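cucumber thread, sorry in advance 🥒

1/ Marion Gillies left a bag of veg by my door in July and I have been eating cucumber at every meal ever since

2/ smashed cucumber salad: 2 cloves garlic, soy, vinegar, chili oil. 3 nights running, no regrets

3/ Craig Niven says peel the bumpy ones. Craig is wrong, the skin is the best bit!!

4/ next up, chopped salad with peppers. long cucumber, bamboo board, yellow-orange pepper waiting its turn

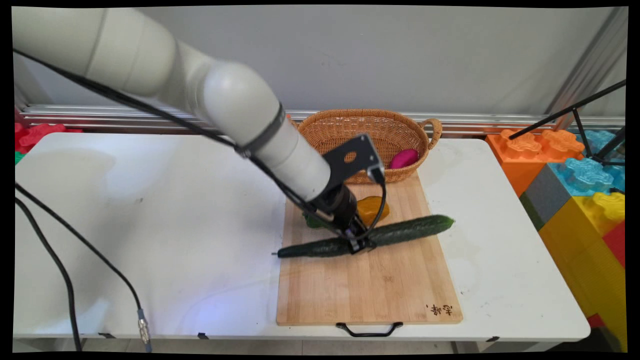 Skosteswood Supper Club

5/ dressing is just lemon and salt. send me your pickle recipes pls, I've got jars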